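Section 4. Setting Up Your Bovdale Sock Tray

Thank you for bringing a Bovdale tray into your home. We know a drawer full of odd socks can feel like a small daily battle, so do take your time with this part of the guide. It is worth clearing a good stretch of table first, somewhere with plenty of daylight, where navy and black are so much easier to tell apart.

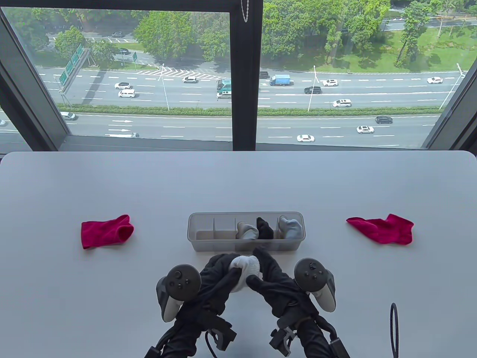
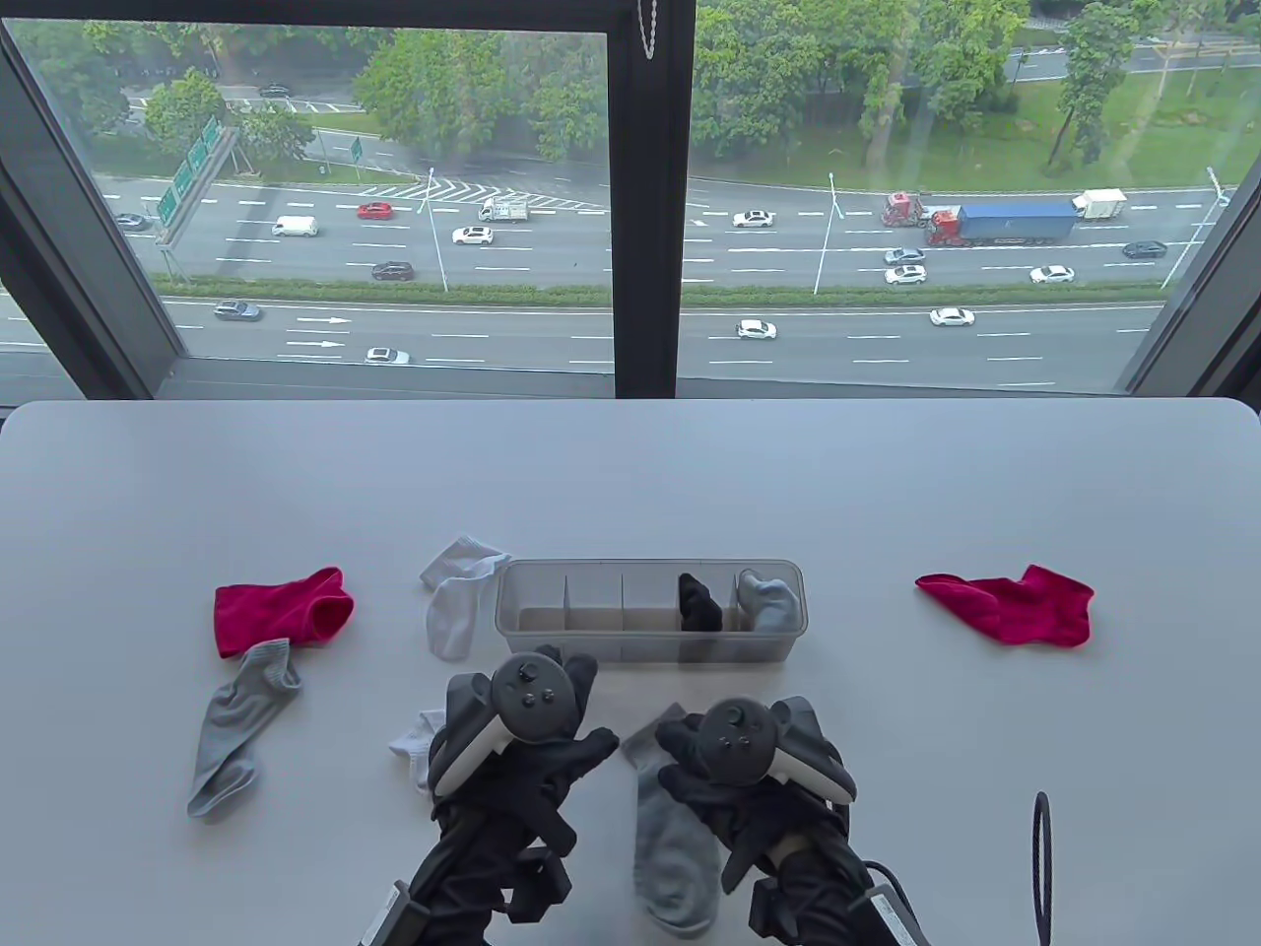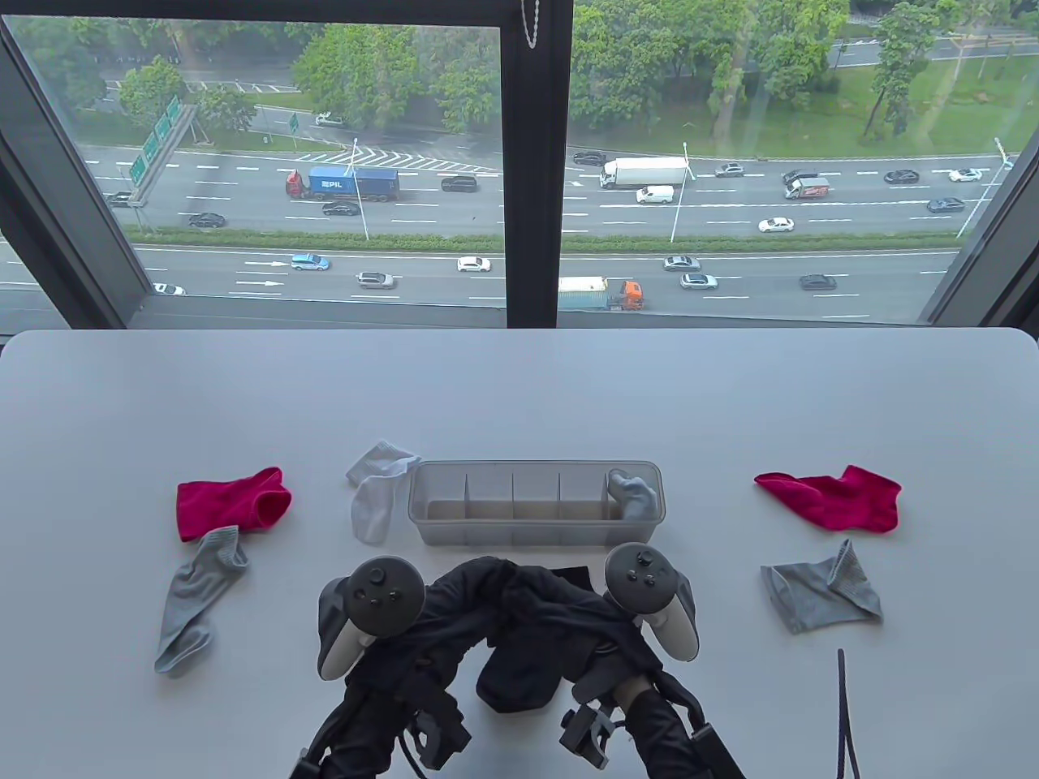
Filling the compartments

1. Wipe the inside of the tray with a soft, dry cloth and set it down with the long side facing you.

2. Lay your socks out on both sides of the tray and smooth them flat with your hand. Turn any that are inside out (there are always a few!).

3. Find the partner for each sock before you put anything away. Singles can wait in a little pile of their own until the next laundry day.

4. Place one sock on top of the other, fold the toes up to the cuffs, and fold once more if the pair is still too long.

5. Lower the pair into a compartment with the fold facing up, and tuck in any cuff that hangs over the rim.

Note: Thick winter socks may like a compartment to themselves, while thin ankle socks will happily share. The optional Clestov drawer liner, sold separately, keeps the tray from sliding when you open the drawer in a hurry.

CAUTION: Do not bend the dividers or force a bulky pair between them. Never put the tray in the dishwasher or near a heater.

CAUTION: Socks must be completely dry before they go in.

For washing the tray itself, please turn to Section 5.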